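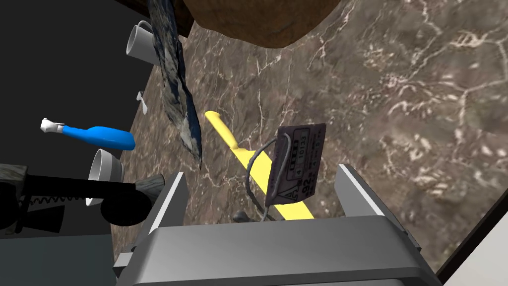

Selon Kanako Nakajima, le défaut aurait dû être signalé dès les premiers essais en simulation, avant toute mise en service du programme de préhension sur les bras manipulateurs de l'atelier de Gramolgate. Sa remarque, versée au compte rendu de la réunion de sécurité, a conduit la société Oddsson à suspendre l'emploi de la version 2 du logiciel Vaditz sur l'ensemble de ses postes de tri.

L'incident à l'origine de cette décision s'est produit en mars, au cours d'un cycle de rangement d'ustensiles de cuisine. Le bras devait saisir un couteau par le manche et le déposer dans un bac. La pince s'est refermée sur la lame, l'objet a pivoté pendant le transfert, puis il est tombé hors de la zone protégée. Aucun blessé n'est à déplorer. L'opérateur présent se trouvait derrière la barrière et a actionné l'arrêt d'urgence conformément à la consigne.

L'examen des journaux de commande a montré que l'arrêt automatique n'était pas intervenu. Le logiciel avait pourtant enregistré une perte de contact entre les doigts de la pince et l'objet. Cette information n'a pas été transmise au module de sécurité, qui a continué de considérer la prise comme valide jusqu'à l'intervention humaine.

Les équipes d'Oddsson ont ensuite repris l'historique des essais virtuels réalisés sur le site d'Ukness. Sur 1 533 cycles simulés comportant un couteau, 73 présentaient la même anomalie : orientation du manche mal évaluée, fermeture de la pince du mauvais côté, absence d'alerte. Ces cycles avaient été classés comme réussis dès lors que l'objet atteignait le bac, sans que la qualité de la prise soit prise en compte.

D'après le rapport préliminaire, l'erreur d'orientation apparaît surtout lorsque plusieurs objets se trouvent à proximité immédiate du couteau ou lorsqu'un élément en masque une partie. Dans les scènes virtuelles encombrées, où se côtoient par exemple un couteau jaune, une étiquette, un téléphone et une brosse bleue, le programme doit isoler la silhouette de l'ustensile avant d'en déterminer le sens. La version mise en cause acceptait une estimation incomplète et poursuivait le mouvement.

« Le critère de réussite était trop étroit », a reconnu Fiorella Gatti, responsable de la sûreté des systèmes automatisés chez Oddsson. « Un objet arrivé à destination ne renseigne pas sur les conditions de son déplacement. Les règles de validation seront révisées avant toute reprise. »

Dans une note adressée au personnel le 19 mars 2021, la direction a précisé les mesures applicables jusqu'à nouvel ordre. Les objets coupants ou pointus sont retirés des lots confiés aux bras automatisés et traités manuellement. La vitesse des autres cycles est limitée à 40 % de la valeur nominale. L'accès aux postes demeure interdit pendant le mouvement, y compris pour les opérations de réglage effectuées auparavant en mode réduit.

Un correctif est en préparation. Il imposera l'arrêt du bras en cas de perte de contact et le rejet de toute prise dont l'orientation n'est pas confirmée. Les essais seront recommencés intégralement à Ukness, avec un relevé distinct pour la saisie, le transfert et la dépose. Les résultats feront l'objet d'une vérification par une équipe n'ayant pas participé au développement.

La remise en service complète n'est pas envisagée avant le mois de juin. Les activités de tri ne comportant aucun objet dangereux se poursuivent à Gramolgate selon les horaires habituels. Le rapport définitif sera transmis aux représentants du personnel à l'issue de la nouvelle campagne d'essais.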